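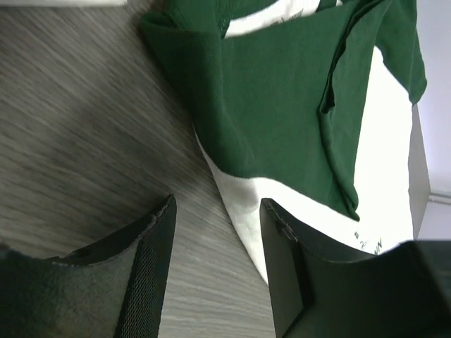 Alžběta Šimek wrote in to say that she gave up on laundry with her gripper after one evening, because hers either pinched nothing or took the whole pile, and did I think different fingers would help? I do, Alžběta, and I have spent most of February finding out which ones!

I tried two sets on the same arm, the Clendach pads and the plain Randeck ones, with 200 grabs each at a crumpled knit on the table. The Clendach fingers got hold of the cloth 261 times over both rounds – no, sorry, that is the total for the pair of them, and I'll put the separate scores up once I've checked my notebook.

A few things that helped with either set:

Open the fingers wide before you come down, then aim for a raised fold and leave the flat parts alone.

Go slowly over the last inch or so. Cloth skates about on a smooth tabletop, and a fast arm just pushes it along.

Wipe the pads with a barely damp rag every Tuesday, or whenever you see lint.

If your wrist camera washes out on white fabric, turn the lamp away before you start fiddling with the settings (I lost a whole afternoon to that one).

Sýkora pads are next, when they arrive.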